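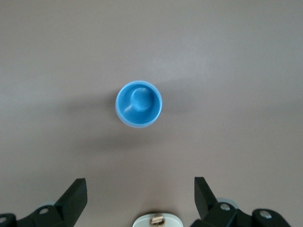 A blue plastic cup seen from above by the wrist camera, with both gripper fingers open.

Researchers at Sullmont have published a method that lets a robot arm choose how to grasp a cup from a single wrist-camera view, without a depth sensor and without a stored model of the object.

The method, called Stamata, was described in a paper released in September by I-seul Ji, Erhan Ağca and Hye-jin Ham. It trains one network to predict two things at once: the pose of the cup on the table and the finger placement that goes with that pose. Earlier work by the same group used separate networks for the two steps, and errors in the first were passed on to the second.

The training set consists of over 3,000 grasp attempts guided by human operators on a two-finger gripper. Operators were told to vary the starting pose of the cup and to leave failed attempts in the record. Ağca said the failures were needed to teach the network where a fingertip should not go.

Upright cups were the simpler case. Viewed from overhead, the rim shows up as a near circle, and the network has only to pick a point along it. Cups lying down are harder, as the rim, the side wall and the base all change shape in the view depending on which way the cup is turned.

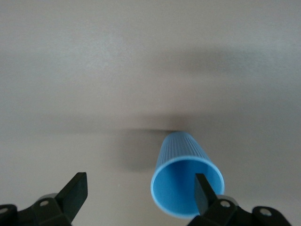
For a cup on its side with the mouth toward the arm, Stamata favors a grasp with one finger inside the opening and the other outside the wall. The two fingers then close on a single thickness of plastic. The grasp needs less finger travel than closing across the full width of the cup, but it leaves little room for error in the height of the inner fingertip. The paper lists contact with the table surface as the most common fault in this pose.

Testing covered 26 cups that were absent from the training set, each placed in 5 poses. The arm was allowed 60 seconds per trial, and a trial counted as a success only if the cup was lifted clear of the table and held. The authors report that the combined network outperformed their earlier two-step system in every pose, with the widest margin on cups lying down. Results for thin-walled cups were less consistent, and the paper attributes this to the wall flexing as the fingers closed.

Min-kyu Cha, an engineer at the automation firm Fallirine who was not involved in the study, said the lack of a depth sensor would reduce cost and wiring at the wrist. He cautioned that all of the trials used one cup at a time on a bare table.

Ji said the group is now collecting attempts with cups placed close together. The code will be released after that set is complete.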